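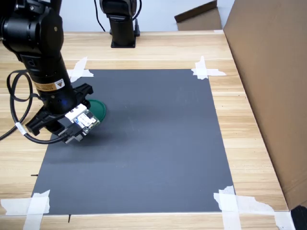
4.2 What the buyers did with the queue posts

I went into this part of the study thinking price would settle nearly everything. A retractable belt post is a pretty dull object, and most of the people I talked to buy them once, shove them in a storage room and forget them until the next big crowd. So I figured they'd pick the cheapest set and move on. They didn't!

The four suppliers' catalogs (described in Section 3) all listed a black post with a weighted base and a nylon belt. Mindeo and Sodari sell direct and ship from their own warehouse, while Stankevičius and Trirkaseck go through rental houses that also sell off their used stock. I gave every buyer the same shopping job, which was to outfit a single entrance with a doubled-back line, and then I mostly kept quiet and took notes while they clicked around.

We ended up with 93 usable sessions. The first thing nearly everybody looked for was base weight, and they got grumpy fast when it wasn't on the product page. One venue manager told me she'd had a whole line of posts go over in the wind last July, and she wouldn't even open a listing that left the weight out. Belt length came next, then whether the belt heads matched posts the venue already owned (this one was a real headache, because the clips differ from maker to maker and the listings hardly ever say so).

Figure 4 puts the steps in order for the direct sellers and the rental houses side by side.

Figure 4. Order in which buyers checked product details, by type of supplier. Sessions that ended in a phone call are included up to the point of the call.

The two lines in the figure split at the shipping step, and I think that's the most useful bit in it. Posts are heavy, and a freight charge that shows up on the last page feels like a trick even when the total is fair. With the direct sellers, buyers who hit a late freight charge tended to go back and cut the number of posts, then fuss with the layout to make the smaller set work. With the rental houses they picked up the phone instead, and a lot of them came away asking for used stock they hadn't been shown online.

I should say that my buyers were mostly from small theaters and fairgrounds, so I wouldn't stretch any of this to airports or stadiums. Those places buy on contract and I never got one of them to sit down with me. I also let people use their own laptops, which made the sessions feel normal but left me with some messy timing data, and I've kept the timings out of the figure for that reason. The layouts they drew are covered in Section 4.3, along with the spare belt orders.

Last updated: July

This site uses cookies to remember your reading preferences. Accept | Manage settings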